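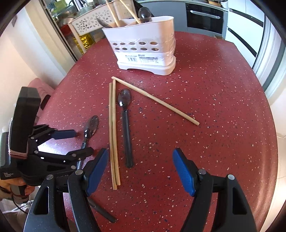
Cutlery holder, still in its film

Print | E-mail

Ticket opened 14/06/2021, Pinberg Basketball members' site

Hi Aaliyah, thanks so much for writing in, and sorry your weekend went on this! Player pages for the two Melnyk transfers still show their old club, even after a refresh. I cleared the roster cache and 36 profiles came right, but those two are stubborn.
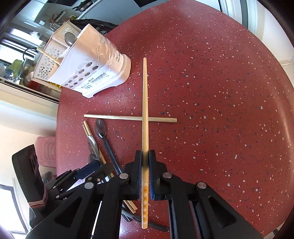
Chopstick with orange floral print

Update: both had duplicate license numbers. Merged them, and they now load fine for me. Could you check on your end?

Sheldon Perron

Print | E-mail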